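Utilizamos cookies para melhorar a sua experiência de navegação. Ao continuar, aceita a nossa política de privacidade. Aceitar | Configurar

Visita técnica à fábrica de embalagens Pathak, Trorkville

18 Jul 2026

A unidade da Pathak em Trorkville produz embalagens rígidas transparentes por termoformagem. A visita durou quatro horas e incluiu a receção de matéria-prima, a extrusão de folha, duas linhas de formagem e o laboratório de controlo dimensional. O percurso foi conduzido por Hryhorii Hladun, responsável de processo.

A matéria-prima chega em grânulo, a granel, e é descarregada por transporte pneumático para 6 silos exteriores. O material passa por secagem com ar desumidificado antes de entrar na extrusora. Segundo Hladun, a maior parte das reclamações de turvação registadas em maio teve origem nesta etapa: um sensor de ponto de orvalho descalibrado deixou passar grânulo com humidade residual, e a viscosidade caiu o suficiente para alterar a espessura da folha nos bordos.

A folha sai da calandra e é bobinada com intercalação antiestática. O refugo das margens é triturado ao lado da linha e reintroduzido no doseador. A proporção varia com a referência do cliente; para a Malport, que exige transparência superior, usa-se apenas material virgem.

Nas linhas de formagem, o aquecimento é feito por painéis cerâmicos com controlo por zonas. A linha mais recente trabalha com moldes de alumínio refrigerados a água e pré-estiramento mecânico. O ponto crítico são os cantos inferiores, onde a parede afina mais. Nas caixas retangulares de pequeno formato, o raio do canto foi aumentado no último redesenho do molde, com perda mínima de volume útil. A troca de molde demora 88 minutos, valor que a equipa considera alto e que atribui sobretudo às ligações de água, ainda roscadas.
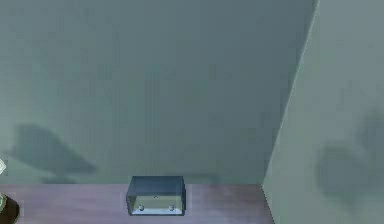
O laboratório recebe amostras de cada turno. Mede-se a espessura por efeito Hall, a planicidade do fundo e a resistência à compressão vertical. Os registos seguem para o sistema Druvutari, instalado no ano passado, que já acumula mais de 997 lotes. A pesquisa por lote é rápida, mas a exportação continua a ser manual e perde as casas decimais quando o separador é a vírgula.

Ficou por ver o armazém de produto acabado, fechado para inventário. Também não foi possível obter dados de consumo energético por quilograma, que Hladun ficou de enviar por escrito. A entrada para visitantes faz-se pelo portão norte; o calçado de segurança é fornecido na portaria.

Contacto | Termos de utilização | © 2026 Todos os direitos reservados | Voltar ao topo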